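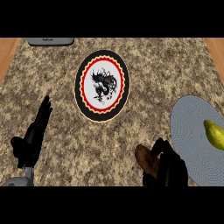

Simulated kitchen counter from the Trenasix test set. The right hand holds a brown food item; the pear is on the mat.

Filed under: Opinion > Robot Learning

Simulated scores need a second number

The Flornon group reports that its two-handed policy finished 81 of 90 pick-and-place trials in simulation. I have no quarrel with the count. My trouble is with how people are quoting it.

All 90 trials used the same counter layout with small shifts in object position. When the group changed the layout as well, the policy finished 175 trials out of more than 300. That result is in the appendix, and I have yet to see it in a summary. It is the more useful of the 2 figures for anyone deciding whether to try the method on real arms.

Rendered counters are cheap, and you can change the stone, the plates and the lighting overnight. A test that leaves those alone wastes the main thing simulation has to offer. I would ask authors to print the fixed-layout score and the varied-layout score side by side, in the abstract.

The Dodmont benchmark already requires this. It adds a day of computing and one line of text.

Comments (3)

gripforce: Agree on the abstract. Reviewers should ask for it.

mlowell: The varied set changed the friction too, so the drop isn't all layout.

tabletop_9: Is the Dodmont code public yet?

Related
Contreras lab releases new hand model
Reading an appendix: where failures go
Trenasix test set, version 2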